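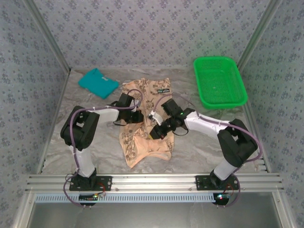 Garment Measurement Technician (fixed term)

Location: Parnville
Reports to: Sơn Phí, Head of Fit and Sizing
Hours: 30 per week, four days
Closing date: 25 August 2022

Havemero maintains size charts for clothing retailers. The post holder will measure finished garments against specification and record shrinkage after domestic washing. The contract starts in November and runs for 15 months.

Duties

Measure incoming samples flat, following the in-house method (83 measurement points across all garment types).
Enter results in the sizing database on the day of measurement.
Condition samples before and after washing, and label each one with its batch code.
Flag any measurement outside tolerance to the buyer's technical contact. Current accounts include Dodero and Fagundes.
Check tape measures and steel rules against the reference rule at the start of each shift.
Fold, bag and shelve samples in batch order. The archive holds almost 750 garments and is audited twice a year.

Essential

Experience of measuring garments in a factory, quality control or retail setting.
Accurate data entry and confident use of spreadsheets.
Ability to read a technical drawing and a tolerance table.
Able to stand for long periods and lift boxes of samples.

Desirable

Knowledge of knitted fabrics.
Pattern cutting or alteration work.

Assessment

Shortlisted applicants will complete a practical test: two garments measured twice each, with the readings compared for repeatability. Travel costs of up to £300 will be refunded on production of receipts.

To apply, send a CV and a covering letter of no more than one page to the Fit and Sizing office. State your notice period and any dates on which you cannot attend. Applications received after the closing date will not be considered.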